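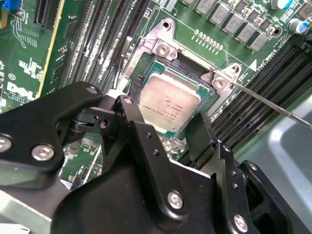

3.2 Cell setup and upkeep

The disassembly cell takes used servers with the lid already off. One arm carries a two-finger gripper with a small camera at the wrist, and the chassis sits in a fixed tray in front of it. Figure 4 is a wrist camera view over a Dell board, with an Intel Xeon processor in its socket and the heatsink bracket around the upper and right sides. The tip of a thin metal rod is near the right-hand bracket screw.

We set the wrist camera low because the upper mount used by Jafarzadeh and Miyazaki lost sight of the socket during the final approach. The cost is that the gripper fills much of the lower part of the view. Pixels that belong to the gripper are masked before the screw detector runs, and the mask is redrawn whenever a finger is changed.

Upkeep follows a short routine. At the start of each shift the operator checks the hex-socket screws on the gripper with a torque key and wipes the lens. After every 30 boards the arm is moved to 5 taught poses over a printed target, and the camera offset is computed again. If the new offset differs from the stored one by more than 2 mm, the gripper is taken off and its linkage is checked for play. This happened twice during the trials at Hondavura, both times after a finger had struck a chassis wall. Replacement fingers were cut at Skonow to the same drawing.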